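What Does an Architect Do All Day?

An architect is a person who plans buildings. Houses, schools, train stations and museums all start as an idea that somebody has to draw. The architect does the drawing, and other people do the building.

## First, a lot of questions

Before drawing anything, an architect asks what the building is for. Guðlaug Kragh plans libraries. When she was asked to plan one for the town of Flurka, she sat in the old library for 10 mornings and watched where people went. Children wanted to sit near the windows. Older readers wanted chairs with arms. Everyone walked past the same dark hallway without going in.

A bedroom can be planned the same way. Where does the bed go? Where does the light come from? Is there space to put clothes away, or do they end up on the bed?
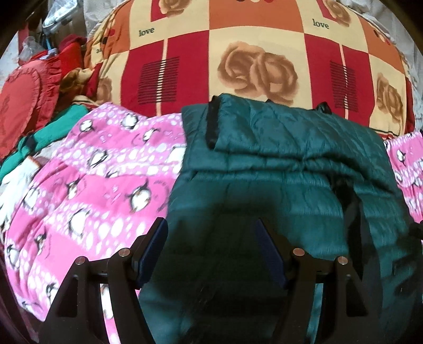 *Fabrics piled on a bed*

## Then the drawings

The main drawing is called a floor plan. It shows a building as if the roof had been lifted off and you were looking straight down. Walls are thick lines. A door is a gap with a curved line that shows which way it swings.

The Flurka library needed 134 drawings. Some showed the whole building. One showed only the handle of the front door.

Architects also make models out of card or foam. Kragh made 2 for the library, a small one to show the town and a bigger one with a roof that came off.

Floor plans use squares, too. If you draw on grid paper and say that one square is one foot, you can fit a whole room on a page. Some people practice by looking for squares that are already there, in tiles, windows or a checkered bedspread.

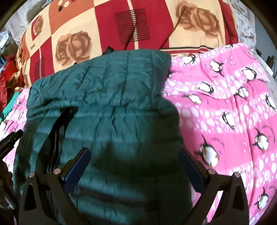

## Who else helps?

An engineer works out whether the building will stand up. Wilmer Pacheco was the engineer in Flurka. He made the beams over the reading room thicker, and the ceiling had to come down a little to fit them. Kragh had to change 13 of her drawings.

After that come the builders, the electricians and the plumbers. The library opened in September. The dark hallway has a window in its roof now, and the picture books are kept there.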